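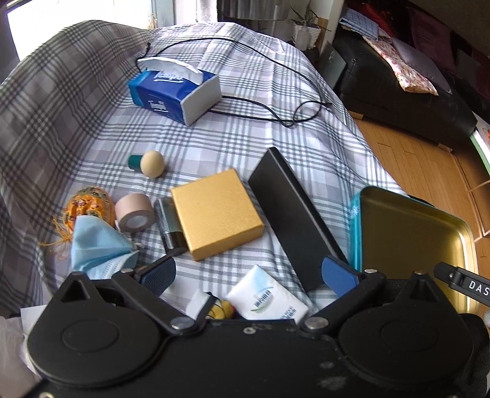
Home | Diary | Recipes | Archive

04/10/2019

I stayed up much too late last night reading about where my chocolate comes from, which I suppose is what I get for saying in May that I would look into it and then putting it off all summer. Vivetti has a long report on its website about its cocoa suppliers, and I read the whole thing with a cup of tea going cold beside me. They say they can trace their beans back to the co-ops, 180 of them, but only 30 have been visited by an outside inspector so far. I went back and forth on that! Part of me was glad they put the number in print, and part of me kept thinking about all the others, and who is out there carrying the sacks, and how old they are.
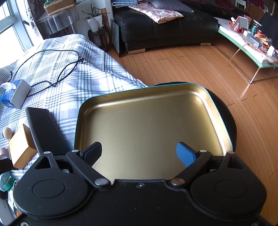
Then I got to wondering about Camargo, the ones who make the baking bars I always buy in Grillville, and they have nothing at all on their site except a paragraph about caring for farming families (very nice, no details). So I wrote to them. It took me 2 tries, the first one being far too cross, and I asked plainly whether children work on the farms they buy from and how they would know. I don't expect much, but I would like to be asked that question if I ran a company, or I hope I would.

The little shop on the corner carries Hokik, which costs more and prints the name of the co-op right on the wrapper. I may switch for the holiday baking and just make fewer things. I still need eight bars for the church sale, so I had better do the sums first.

Last updated: 2 days ago
8 comments | 30 shares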